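Thread on retention schedules for small offices, from the last one I set up. Flodby is a property management firm with 36 tenancy files open at any time and a backlog of 3730 scanned pages.

The old system sorted everything by client name. That works for lookup and fails for disposal. Nothing in a client folder tells you when the contents expire.

New rule: every record gets a class and a trigger. The class sets the period. The trigger starts the clock – end of lease, final invoice, date of inspection.

We ended up with 4 classes. I had drafted 18. Staff will not pick correctly from 18, and most of mine differed only in wording.

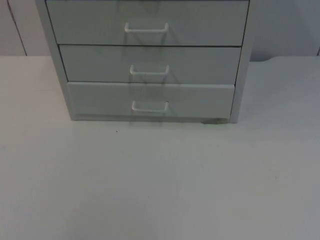

A reply from Retitz asks whether the trigger date should go in the file name or only in the index, given that people rename files.

Both. The index is authoritative, and the file name is a check on it. When the two disagree, the record goes to a hold list until someone reads it.

Ionescu, the scanning contractor, returned batches with the scan date in the date field. Scan date is useless for retention. Put the required field in the work order before the first box leaves.

Nomov, the indexing tool, accepts blank trigger dates by default. Turn that off. A blank never expires, so it never shows up in the disposal report.

Paper originals follow the same classes. Leases stay on paper until the period ends – the rest can go once the scan is checked.

Next review is in September. I will post the class table after that.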